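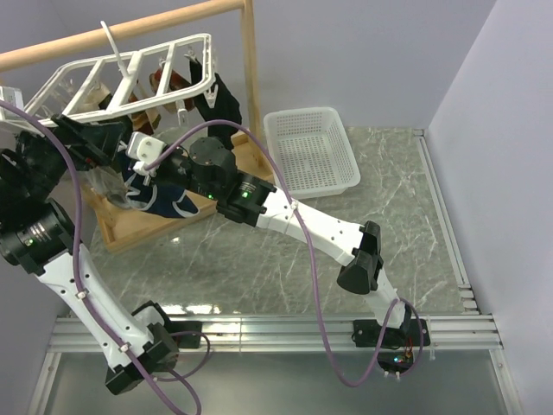

Section 3: Hanging up your small washing

Now that your Zoko stand is together and standing steady, you can start putting it to use, and we hope you'll enjoy this part a good deal more than hunting for the right screws. The clip hanger is meant for all the little things that never seem to find a home on a big airer — socks, baby vests, flannels, hankies, dolls' clothes and so on. Take your time over the first load and you'll soon have your own way of doing it.

Before you start

Put the stand on a level floor with its base shelf flat to the ground and the rod at a height you can reach comfortably. Leave 300 mm between the rod and the nearest wall so that the air can move behind the clothes. If you have the Nosum hanger with the longer hook (sold separately), leave a little more than that.

Hanging the clothes

1. Hook the hanger over the round rod and let it settle. It will swing for a moment or two, and that's quite all right.

2. Give each garment a good shake and pull the seams gently straight. A minute spent on this saves a great deal of ironing later on!

3. Squeeze the clip open with one hand and feed in the edge of the cloth with the other. Socks go in by the cuff, and vests by the hem if you'd like to keep clip marks off the shoulders.

4. Start with one item near each end and then fill in towards the middle. If the hanger dips to one side, move something heavier across until you're happy with it.

5. Leave an empty clip between thick items. Thin ones can hang next door to each other without coming to any harm.

Note: The most the hanger should carry is 1000 g, weighed wet. For the Ashby travel hanger the limit is 900 g, so please check which one you have in the box.

Caution: Don't hang the loaded stand over or against a heater, and keep small children from pulling on the clothes. A tug from below can bring the whole thing over.

Taking down and sorting

6. Feel the thickest part of each garment, usually the cuff or the waistband. When that's dry, the rest will be too.

7. Open the clip fully before you lift the garment away. Tugging it free stretches the knit and, in time, wears out the spring.

8. Lay the clothes side by side at the foot of the woodwork, with the necklines and shoulders showing, so you can see what you've got before you fold. It's a lovely moment to look for loose threads and missing buttons, too. 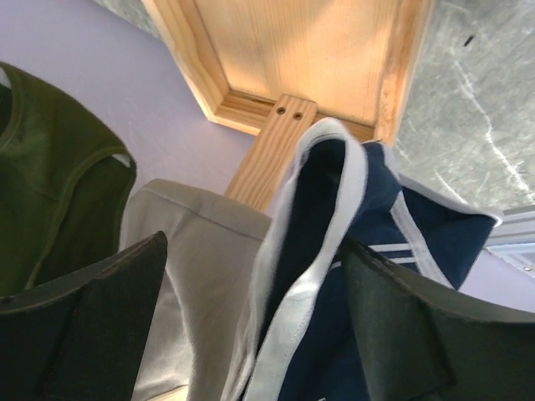
Fig. 3. Garments laid out by the lower rail and slat.

Note: Make sure everything is dry before you let it rest against bare wood. Damp cloth can leave a mark, and dark colours are the worst for it — a wipe with Indach wood soap will lift most marks if you catch them early.

9. Fold, put away, and leave the empty hanger on the rod for next time. If you need the floor space, turn to Section 4 for folding and storing the stand.

Sheet revised 10/07/2019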